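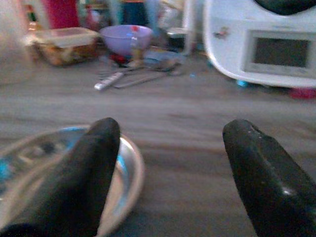
Dry Beans, Properly Cooked

Water, salt and time decide how a pot of beans turns out, and most kitchens pay attention only to the last of them

April 2019

A dry bean holds very little water when it leaves the packing shed. By the time it is ready to eat it has roughly doubled in weight, and nearly every fault a cook complains of, from split skins to chalky centers, comes from the way that water went in.

The seed has two main parts. The outer coat is thin and tough and lets water through slowly. Inside are the two halves of the bean proper, packed with starch and held together by pectin, the same substance that sets jam. Cooking has to swell the starch and loosen the pectin. The first needs water and heat. The second depends heavily on what is dissolved in the water.

Calcium and magnesium, the minerals that make water hard, strengthen pectin. Beans cooked in hard water stay firm longer and sometimes never soften completely. Acid has a similar effect. Tomatoes, vinegar or wine added at the start can extend the cooking by hours, so they go in once the beans are tender. Baking soda works in the other direction. A quarter teaspoon to a pound of beans shortens the simmer, but much more than that gives a soapy taste and a mushy skin.

Salt has been treated unfairly. The old advice to keep it out until the end was meant to prevent tough skins. In practice, sodium takes the place of some of the calcium in the seed coat, and the skins come out softer and less likely to burst. A soaking brine of one tablespoon of table salt to two quarts of water is enough for a pound.

The test kitchen at Cotometti, a dry goods packer that sells to restaurants and small shops, keeps a log of every pot it cooks. The log now stands at 2,512 entries. Of these, 623 were soaked overnight in brine, and 302 were cooked with no soak at all. The unsoaked pots needed a longer simmer and had more split beans, though the tasting notes often rate their broth higher. Black beans in particular lose color and flavor to the soaking water, and the kitchen now cooks them straight from the bag.

Age matters more than variety. Beans stored warm and damp develop what the trade calls the hard-to-cook defect, in which the pectin becomes bound so tightly that no reasonable simmer will free it. Flandano, a growers' cooperative, has printed the harvest year on its sacks since its February packing. Few retail bags carry such a date. A cook with no date to go on can judge by the coat: dull color, fine wrinkles and a lot of broken pieces suggest old stock.

Heat should be modest. A hard boil knocks the beans against each other and tears the coats before the centers are done. The exception is the kidney bean, which contains a lectin that causes severe stomach upset if it is undercooked. Kidney beans should be soaked at least five hours, drained, and boiled hard in fresh water for 10 minutes before the heat is turned down. Slow cookers may not get hot enough to do this job, and the boil must be done on the stove first.

For all other common types, bring the pot to a boil, skim it, and lower the heat until the surface barely moves. Keep the water an inch above the beans and top it up with hot water. Start tasting at 45 minutes. Taste five beans at a time, as a single bean says little about the rest. The pot is ready when all five are creamy to the center.

Let the beans cool in their liquid. They go on taking up salt as they sit, and the coats stay whole. Refrigerate them in shallow containers within 2 hours, covered with broth, and use them in three or four days. Frozen in the same way, they keep for several months.

Pressure cookers cut the time sharply but make it hard to check progress. In trials with the Plusgate, a six-quart stovetop model, soaked pinto beans were done after eight minutes at high pressure with a natural release. Fast release boiled the liquid inside the pot and split many of the skins. Fill the cooker no more than half full, and add a tablespoon of oil to hold down the foam.

Tilahun, the spice importer, suggests adding whole cumin and dried chili at the skimming stage. Ground spices are better fried in oil and stirred in for the last 15 minutes.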